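Small-parts bin

A small-parts bin (also pick bin, open-fronted bin or, among people who have to sweep up after it, "the tub") is an open container, usually of plastic, used to hold small items on a bench, shelf or wall rail. Its defining feature is a front wall lower than the other three, which lets a hand in without the bin being moved. The same low front lets the contents out when the bin is overfilled, a property that makers' catalogues tend to pass over.

Design

The typical bin is moulded in one piece. The back is straight, the sides slope or step down towards the front, and the front ends in a lip, often angled outwards. The lip keeps round objects from rolling away and gives the fingers something to pull on. Many bins have a ridge along the underside so that they can be stacked, and a hook or flange at the back for hanging.

Wall thickness varies with price. Thin bins bow outwards under a load of screws and no longer fit the rail they were bought for. Thick ones keep their shape for decades and are handed down from one workshop to the next, still wearing the label of whatever they held first. It is common to find washers in a bin marked "fuses".

Some models have a slot in the front lip for a card. The card is supplied. The clear cover that holds it in place is generally sold separately.

Sizes

There is no universal standard. Most ranges run to three or five sizes, numbered in an order that makes sense within that range and nowhere else. In the Verno system, size 1 is the largest; in the Kruger system it is the smallest. Bins from different ranges can be stacked on one another, in the sense that books can be stacked on a cat.

The Gristanitz pattern, named after the town where it was first moulded, tried to settle the question by making each size exactly half the width of the next. It was widely praised and bought mainly by schools. Surviving examples are recognisable by their square corners, which are hard to clean.

Colour

Blue, red, yellow and green are the usual colours. Blue is the most often seen, and several explanations have been put forward, among them that it hides dirt, that it shows up metal parts well, and that it was the colour in stock. Colour coding schemes are drawn up in many workshops and last until the first reorder. The Rosivow catalogue once listed 20 shades, including two greys that could be told apart only by reading the underside.

Use on the bench

A bin may be kept on a rail and reached into, or set down on the work surface next to the job. The second method is usual for sorting, where loose items are lifted one at a time and dropped in. For this the bin is stood with its open front towards the worker. Turned the other way it still works, though each item has to clear the high wall, and a proportion of them do not.

The surface underneath matters more than is often supposed. A plain, pale board makes small objects easy to find, at least until it has gathered enough scratches and specks to resemble a spilled box of them. Strips of tape are often used on such boards to cover a join or mark out a position. Tape put down for a temporary purpose has a service life much like that of the board.
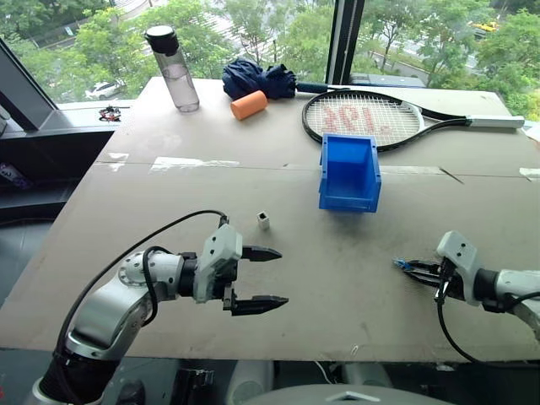
An upright blue bin, empty, on a scuffed pale board with strips of white tape. A small white block stands near the middle.

Filling is normally stopped a little below the front lip. Guidance on this point is plentiful and agrees closely, and any working bench will show how far it is followed. Items longer than the bin is deep, such as pens and screwdrivers, are best kept elsewhere, but tend to be put in anyway and left leaning out over the lip.

Care

Plastic bins can be washed in warm water with ordinary washing-up liquid. Grease should be wiped out first. Sunlight makes some plastics brittle, and a bin kept on a windowsill may crack at the lip when lifted. Old labels come off with patience or a hairdryer, and leave a rectangle cleaner than the rest of the bin.

Related containers

The drawer cabinet holds similar goods behind closed fronts and takes up less room, at the cost of having to open every drawer to find the right one. The compartment box has a lid and is meant for carrying. The jam jar predates all of these and remains in wide use.

See also

Pegboard
Shelf label
Tool tray
Workbench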